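Craft table, week three

So the big table is finally usable again! If you read my post in March you'll remember it spent most of the winter under fabric bags, two half-finished lampshades and a box of Sachdeva yarn I bought in a weak moment (66 balls, don't ask, it was a closeout). All of that has moved to the hall closet, and I am pretending the hall closet doesn't exist.

The thing that got me going was the mat. I'd been cutting on a little Unard one for years, the kind you have to keep shuffling your paper around on, and I was so sick of lining up the same edge twice. I wanted one that would cover almost the whole top and just live there. I looked at a Drollex first but it only came in dark green, and my eyes get tired with dark green after an hour. Then a Flodatel came up for 40 dollars and I grabbed it before I could talk myself out of it.
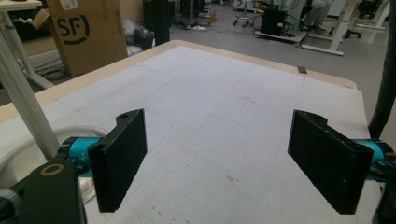
The big gray mat, with a border of pale wood still showing.

I love how light it is. Dark paper shows up on it beautifully, and the grid lines are thin enough that they don't fight with whatever I'm cutting. The downside of light gray is that every speck shows. Every one! I wipe it down with a damp cloth and a drop of dish soap and try not to look too closely between times. There's a bit of black tape down near the far edge too, and I keep meaning to peel it up.

The curved guide lines I haven't really figured out yet. I tried using them for a round gift tag and ended up with something closer to an egg, so for now I'm sticking to straight cuts and tracing my circles the old way.

Next up is the card order for my cousin's shower, 16 to start with and probably more once my aunt gets hold of the guest list. I've got the cardstock picked out (a dusty pink, very pretty, a pain to fold) and a fresh pack of blades.

If anyone has a good way to store a mat this size flat when company comes, please leave me a comment. Mine won't fit behind the couch. I measured twice.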